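Sep 18, 2020

Week three of the robot club

I said after the first session that I would write these up every week and then missed the second one, so this covers both.

For anyone new to the blog, I joined the evening robot club in Prurside at the end of the summer. It costs 100 for the term, which covers the room, the tea and a share of the spare parts. You don't need to know anything when you start, and I didn't. My background is in upholstery and before that I worked in a bank. Most of the others have done some programming at work or at school. I have done a spreadsheet with a macro in it, once.

The club takes part in a competition called the Gindska, which this year is in October. Each team has one arm and has to get it to tidy a room. You are given a list of ordinary household things on the day, some of which you will have seen before and some of which you won't, and the arm has to pick each one up and put it where it belongs. There are points for every object moved, and points taken off for dropping things or knocking other things over. Our team is entered as Lindqvist, after the street the club used to meet in. There are 4 of us.

The second session was nearly all about grasping. I had assumed that the hard part would be getting the arm to find things, and it is hard, but the people who have done this before worry much more about what happens in the last few centimetres. A hat is a good case. If you come straight down on the crown the fingers either squash it or slide off. If you go for the brim you have a better hold, but the whole thing swings to one side when it comes up and the brim can catch on whatever is next to it. We tried both. The brim won, with the arm lifting very slowly for the first bit and then at normal speed. It cost us time on the clock and we decided we could live with that.

The other thing we learned in that session is that soft surfaces are a nuisance. Everything we had practised until then was done on a table. A table is flat and it stays where it is. On a sofa, anything you press on sinks, and the height you measured a moment ago is wrong by the time the fingers arrive. Last year's rules only used tables and a shelf. This year's say "any surface found in a living room", so somebody at the Gindska has clearly been thinking about how to make our lives harder.
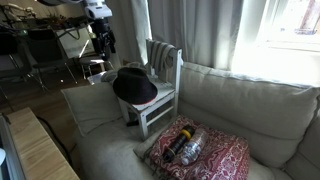 By the third session we had agreed on a fixed order of work, and it has made a big difference. Before that we all talked at once and changed two or three things between each run, so when it went better or worse we couldn't tell why. The order now is that one person sets out the objects, one drives, one watches the arm with a hand near the stop button, and one writes in the log. After each run we change one thing only and then swap jobs. It sounds slow. We got through over twice as many useful runs as we had the week before.

I was on the log first, and I would recommend it to any beginner. You have to ask what people mean before you can write it down, and by the end of the hour I understood words I had been nodding at since the start. I now know what an approach angle is and why you would want to come in along the length of a thing or across it. For long round objects, across is nearly always better. Bottles and torches are both like this. They are easy to pinch across the middle and very hard to pick up from either end.

Clear plastic deserves a section to itself. The software we use is called Rureo, and the version the club has is not fond of anything you can see through. Put a bottle on a patterned cloth and it takes a good part of the pattern to be bottle, or the other way round. On plain fabric it does better. We spent a long time on the settings and improved things a little, then someone suggested giving it more views from different heights before it makes its mind up. That helped more than all the settings put together. It adds a few seconds per object, so we are keeping it for the ones Rureo marks as doubtful.

I had my first proper turn at driving towards the end. The controls are less sensitive than I had feared, but I kept mixing up my left and the arm's left, and at one point I sent it very politely in the wrong direction while everyone watched. My second go was better. I found it easier when I stopped looking at the screen so much and looked at the fingers.

A few notes for myself, which may be of use to someone else starting out:

Wear a jumper. The room is in an old school building with 1881 over the door and the heating seems to date from then too.

Check where the cables are before the arm moves — every time, even if nothing has been touched.

Write down the runs that fail. I left two out of the log on my first page as they seemed too short to bother with, and we needed both of them later.

Bring your own mug.

Still to do before the competition: we haven't tried folded cloth at all, and the practice list has a tea towel and a scarf on it. We also need to decide who drives on the day. I have said I would like to stay on the log, at least for the first round, and so far there have been no objections.

Next session is on cloth, so I am bringing a bag of offcuts from work. I have plenty of linen and some quite stiff canvas, and if anyone from the club reads this before then and wants velvet, leave a comment and I'll see what is in the bin.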